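Stories > Short fiction > The Drarberg Job

Last updated: September

Italo Greco got the tower out of the trunk at ten to six and carried it up under one arm like a dog that didn't want to go to the vet. No elevator. Third floor. The shop door was propped with a paint can and Aldo Rizzi was inside eating soup out of the pot.

"You said noon," Aldo said.

"I said I'd try for noon."

"Whose is it?"

"Lu's."

Aldo put the pot down. Lu had been dead since the spring, and all that time the thing had sat under her desk at the Hollila office, plugged in, nobody's business. Now the office was being cleared. By nine tomorrow. Everything on the sidewalk.

"Her letters are on it," Italo said. "The whole Flirnora book too, I think. She never printed it."

"Never?"

"You knew her."

He did. Lights on, then, sleeves up. Aldo found the driver in the drawer with the takeout menus - wrong drawer, always that drawer - and laid the tower on it's side.

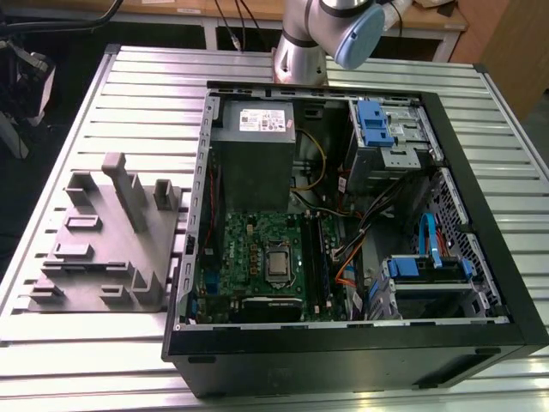
Drarberg, September

Side panel off. Italo stood back with his hands in his pockets, feeling like he'd walked in on somebody. DELL, it said on the green board, in small white letters. Yellow wires, a purple one, an orange one. He had expected it to look more like her.

"That's the drive," Aldo said. Blue plastic caddy, light-blue cable arching up off it. "That's all she wrote. Sorry. Bad way to put it."

"Just get it out."

"Did she have a password?"

"She had a cat."

"What was the cat called?"

Italo couldn't remember. Four winters feeding the animal when she went to her sister's, and nothing. Gray cat. Bit people.

Aldo pinched the caddy, stopped. Phone ringing in the back. He let it ring. Then he slid the drive free and held it flat on his palm, and went looking for the other machine and a cable that fit.

Quarter past seven. The list came up slow. 3,792 files, and Italo read the first names over Aldos shoulder - gas bill, gas bill, recipe, gas bill. Then a folder with his own name on it.

"You want me to go out?" Aldo said.

"How many in it?"

"171."

Down in the street somebody was trying to start a car. Italo pulled the stool over and sat.

"Finish your soup," he said, and opened the first one.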